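**Ticket 590: soft bags and the locker tidy-up job**
Site: Umside
Product: Tritham chore planner, with the Sorik hand
Opened: November 2018
Status: open, waiting on site

Hello all, and thank you for the long and very kind message that came with this one. I've read it twice over a pot of tea, and I'm going to answer it in the order things happened, as I suspect somebody else will want to follow the trail later on.

What you asked for sounds like the smallest job in the world. A bag is lying about, a locker is standing open, and you'd like the machine to put the one inside the other before everybody goes home. Your log has 21 tries at it. In 16 of them the bag went in and stayed in. The other five ended with the bag on the floor or half over the lip of the compartment, and you wondered (very politely!) whether the hand was faulty.

**First look**

I started with the force readings, which is where I always start, and they were fine all the way through. The hand closed when it was told to and held on as hard as it was asked to. So I left the hand alone and went to the planner's notes on what it believed it was holding.
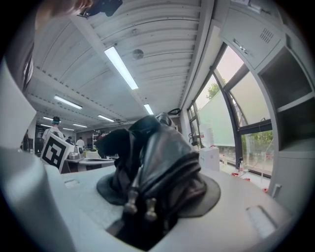 Soft things are where the Tritham planner still struggles, and I'd sooner tell you so plainly than send you off to swap parts for a week. A mug is the same mug whichever way you pick it up, but a bag becomes a new shape each time it's touched, and the planner's idea of where its edges are goes stale very quickly. It also likes to hunt for small hard features, so a pair of silver zip pulls hanging side by side along the front edge will draw it in, when what you want is a good fat fold of the material. Those glossy ridges are much the better thing to take hold of. They have some thickness to them, and they don't swing.

In four of the five failed tries the planner had picked a zip pull as its target. The fifth I can't explain yet, and I'll come back to it.

**What I changed from this end**

- Soft-item mode is now switched on for your site. It had been left off since the February update, and I'm sorry about that, as it was ours to spot.
- "Prefer small rigid features" is off for bags and coats. Please leave it on for keys and bottle caps, where it does a lovely job.
- The closing speed has come down to level 2. You'll find it slow. Give it a day or so before you decide you hate it.

**Checks on the hand itself**

While we're at it, could you give the fingertips a going-over? The insert wants to be sitting flat against both inner walls of the notch, with no lint caught in the weave. A soft dry brush is plenty. Please don't use spray cleaner on it, however tempting.

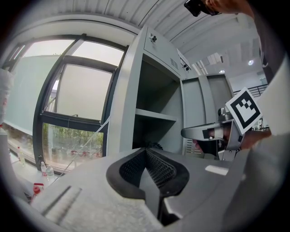
*Fingertip pad with its V-shaped notch and mesh insert; second gripper behind, marker on its upper side.*

If you're working with two hands, go over both, and wipe the markers while you're there. A greasy thumbprint across a black square can put the position out by enough to matter at a locker door.

**About that fifth try**

The bag was held well, carried well and then let go too early. The Sethi door check (the bit that decides whether a compartment is open and has room in it) reported "clear", and a moment later reported "unknown". My best guess is that the door had drifted, but a guess is all it is. Next time, would you open the door as far as it will go, and note down whether anything was already in the compartment? Even an umbrella or a folded jacket is worth writing down.

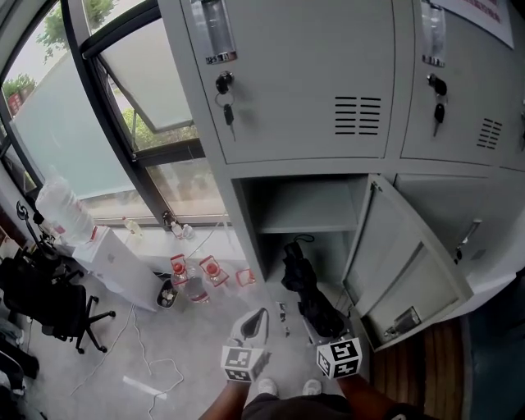 Can we leave it to do the lockers overnight with no one in the building?

Please don't, for the time being. It manages the job often enough to be useful with a person nearby, but a dropped bag still needs a human to pick it up, and the planner will carry on with its list as though the bag had gone in. Run it at the end of the day while people are still packing up, and stop it before you lock the doors.

You also asked me, further down, whether I thought machines were ready for this sort of chore at all, and I've been turning that over while I typed. For boxes, tins and cups on a shelf I'd say they're pretty well there. For anything with a zip, a strap or a sleeve I'd still back a tired person at the end of a long shift, and I say that as someone very fond of the thing!

**What I need back from you**

1. A fresh run on the new settings, with the same bag if you can spare it.
2. The door notes mentioned earlier.
3. A line on whether the inserts were clean when you looked, and which hand was which.

I'll keep the ticket open until I hear from you. There's no hurry at all, and if the slower closing speed is driving everyone up the wall, write back and we'll try the next level up.

Warmest wishes,
Tritham support desk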